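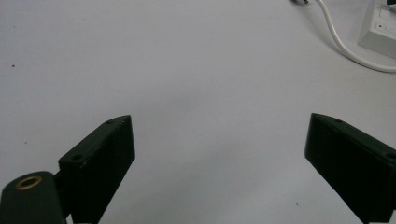
Jucélia Marinho
Rédactrice de la rubrique « Comment ça marche (ou pas) »

Les robots savent-ils faire le ménage ?

Tu as sûrement déjà demandé à tes parents pourquoi, puisqu'on envoie des engins sur Mars, il faut encore mettre la table soi-même. La question est bonne. J'ai le regret de t'annoncer que la réponse ne va pas t'arranger.

Commençons par ce qui marche. Une machine sait laver la vaisselle, à condition que quelqu'un la range dedans, puis la ressorte. Une autre sait laver le linge, mais les chaussettes, elle te les rend en boule. Et il y a l'aspirateur rond qui se promène tout seul. Chez moi il s'appelle Rustico, et il passe une bonne partie de sa vie coincé sous le canapé.

Toutes ces machines ont un point commun : elles font une seule chose, toujours la même. Une maison, c'est le contraire. Il y a 567 petits gestes dans une journée (j'ai inventé ce nombre, mais il doit être trop petit), et ils changent tout le temps.

Prends un geste tout bête : brancher une fiche sur une multiprise. Toi, tu attrapes la fiche, tu la tournes, tu pousses, et tu penses à ton goûter. (Enfin, tu demandes d'abord à un adulte, l'électricité n'est pas un jouet.) Pour une pince à deux doigts, c'est une autre histoire. Il faut d'abord trouver la fiche. Si elle est blanche et que la table est claire, bon courage. Ensuite, il faut la saisir dans le bon sens, alors que le câble tire de son côté comme un chien qui a vu un chat. Enfin, il faut viser : quelques millimètres trop à gauche, et les broches tapent dans le plastique.

Toi, à ce moment-là, tu sens que ça coince et tu corriges sans même regarder. Ta peau est remplie de minuscules capteurs. Beaucoup de pinces n'en ont aucun. Elles poussent avec la délicatesse d'un hippopotame en moufles.

Alors comment apprend-on à un robot ? Souvent, on lui montre. Une personne tient une pince équipée d'une caméra et fait le geste elle-même. Puis elle recommence, encore et encore, parfois 1 000 fois, en déplaçant un peu les objets. L'ordinateur étudie les images et cherche ce qui se ressemble d'un essai à l'autre. C'est un peu comme apprendre à faire ses lacets, mais avec un élève qui oublie tout si tu changes de chaussures. 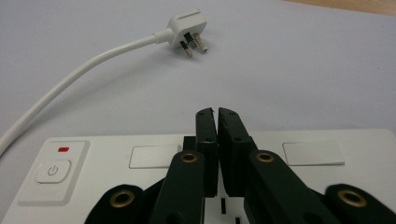

Algirdas Juška trouve d'ailleurs que je suis trop sévère : selon lui, un robot qui réussit une fois sur deux a déjà fait le plus dur, et les enfants de trois ans ne font pas mieux avec leurs boutons de manteau. Je lui ai répondu que les enfants de trois ans, au moins, se rechargent avec des coquillettes.

Et dans les magasins ? Les robots s'y débrouillent mieux quand tout est bien carré : des cartons identiques, un sol plat, aucun petit frère qui traverse. Pour remettre en rayon un filet d'oranges, on appelle encore un humain.

Ton tour de mettre la table, c'est à 19 heures. Les fourchettes vont à gauche.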